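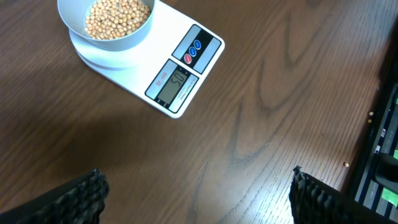
Dried soybeans in a bowl on the kitchen scale.

Platmont Community Kitchen Forum
Topic: Listing dried beans by weight or by cup in the shared recipe file

idamasceno wrote:
Members are asked to comment on the proposed change to the recipe file before the end of September. Under the proposal, all dried beans, grains and flours would be listed in grams only. At present, 4 of the soup recipes give cups, and the soy milk recipe gives both. The two amounts in that recipe do not agree.
Iolanda Damasceno, Recipe File Editor

vlcek_e wrote:
I support the proposal. A cup of soybeans depends on the size of the bean and on how the cup is filled. Weight removes the question.
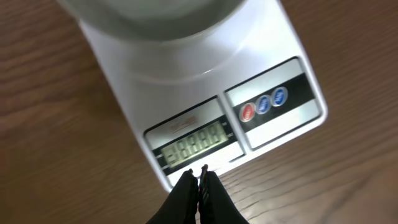 I would also ask that each recipe state whether the weight is taken before or after soaking. The tofu recipe is unclear on this point, and two members of my group read it differently last winter.
Eduard Vlček

w.paiva wrote:
I must disagree with the word "only." Many of our members do not own a scale and have cooked by the cup for years without difficulty. For a pot of bean soup, a small difference is of no importance. I would keep cups in parentheses.

vlcek_e wrote:
Mr. Paiva's point is fair for soup. It is less so for soy milk, where the ratio of beans to water decides the result. My batches were thin until I stopped using cups.

w.paiva wrote:
Then let the rule apply to soy milk, tofu and baking, and leave the soups alone.

buzatu7 wrote:
May I raise a related matter? The file never says how long to soak. I allow roughly 7 hours in summer and leave them overnight in the refrigerator otherwise - others may do it differently.
Iulian Buzatu

idamasceno wrote:
Soaking times should have their own topic, and I invite Mr. Buzatu to open one. On the present question, I will prepare a second draft with grams first and cups in parentheses for soups. Soaked or dry will be stated in every case.

vlcek_e wrote:
I still prefer grams only, but I will not oppose the draft.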